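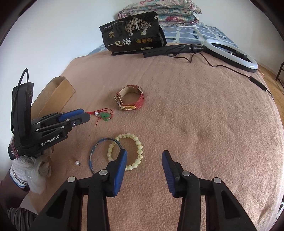 Abera fuzzy throw, peach - 3 weeks in

Posted 9/10/18

Bought this for the guest bed. It has turned into the place where I sort my jewelry, so this review is half about sleeping under it and half about dumping small things on it. Sorry, typing fast, lunch break.

Color first. Site says "peach," mine is more peach-beige. Fine by me. Next to the red watch strap and the pale yellow bead bracelet it looks nice, warm, not pink. If you want actual peach, order something else.

Size. Big. Covers the whole bed. I measured nothing.

The fuzz. Thick enough that a watch stands up on its edge and stays put. Beads don't roll, which was my whole problem with the old Tillard quilt - smooth cotton, one bump of the knee and the round stuff went straight for the floor. Jade charm on the red cord, thin blue bangle, all stay where I drop them.

Bad news is hooks. Pearl earring with the little silver hook - caught in the pile twice so far. Comes out if you go slow and back it out the way it went in. Pull and you get a loose strand. I have one loose strand. Also small things sink a bit, so run your flat hand over the whole blanket before you shake it out. Ask me how I know.

Knotted cord is the other thing. My red string pendant tangles if you look at it, and the fuzz doesnt help. Lay it down stretched out or be ready to pick at it later.

Washing. Cold, low spin, hung over the shower rail. Took all night and most of the next day to dry. Shed a lot the first time, lint all over a black sweater I was dumb enough to put in with it. Second wash much better. No pilling yet but its early.

Warmth. Good for September with the window open. Too hot with a comforter on top. Will see in February.

Price. I paid $89 at Batska, shipping included. Trevo had a thinner one for less, felt it in the store, scratchy on the back, put it down again. The Abera is soft on both sides. Batska page had 1,386 reviews when I ordered and I read way too many of them, mostly people arguing over the color.

Box was plain brown cardboard, a little crushed in one corner, blanket fine. Smelled like a new car for two days. Aired it out.

Would I buy it again? Yes, for a bed. For a couch with a cat, no, the claws would do what the earring did.

4 out of 5. Point off for the shedding.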